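About Helwood

Helwood is a returns and repair workshop for shoes, small furniture and household goods. Shops and online sellers send us what their customers have sent back, and we sort it, clean it, mend it where we can and pack it for resale. We have 32 people on the books, most of them on the sorting and packing benches.

The firm was started by Macarena Urrutia in a unit behind the old Sturkoder bakery. For the first few years everything was done by hand, including the lifting. We moved to our present building when the stairs became too much, and the first conveyor went in soon after. Tadeo Lucero, our workshop manager, still has the drawing he made for it on the back of a delivery note.

How we automate

Returned goods are awkward to handle by machine. No two boxes are packed alike, soft things bend, pairs get separated and a chair can arrive at any angle. Our first sorting arm, bought from Negash, coped well with cartons and badly with nearly everything else. It now stacks cartons, and it is good at that.

For the rest, we start with the person who knows the job. Staff do the handling themselves with hand-held grippers, and the movements are recorded and used to teach the machines. Hayley Goodall runs this work and plans each session with the bench teams. Sessions last no more than 10 minutes before a break, as the grippers get heavy on the wrist.

Handling work at the table
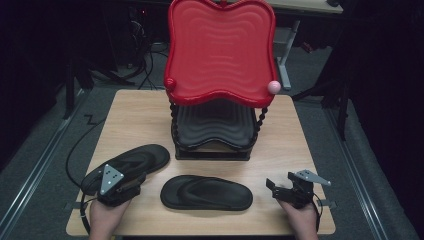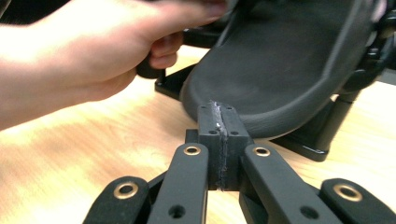 Everyone who takes part is paid at the higher bench rate for the whole shift, and can say no without giving a reason. Recordings are used for training our own machines. They are not used to time anyone or to set targets – that is written into our staff agreement.

What has changed for staff

The night shift has gone. The 6 people who worked it moved to days, and kept their shift allowance for a year. Lifting from floor level is now mostly done by machine. Three new jobs have been made in machine care, all filled from the benches after a course at Enden.

Some things are harder. The floor is noisier near the carton line, and there is less chat when you are waiting on a machine. Emiliano Painemal, who speaks for the bench staff, meets the managers each month, and noise has been top of his list since September. New screens are on order.

Work with us

We take on bench staff through the year, and no experience is needed. Training is paid. Write to Celeste Ibarra at the front office, or call in before noon and ask to see the floor.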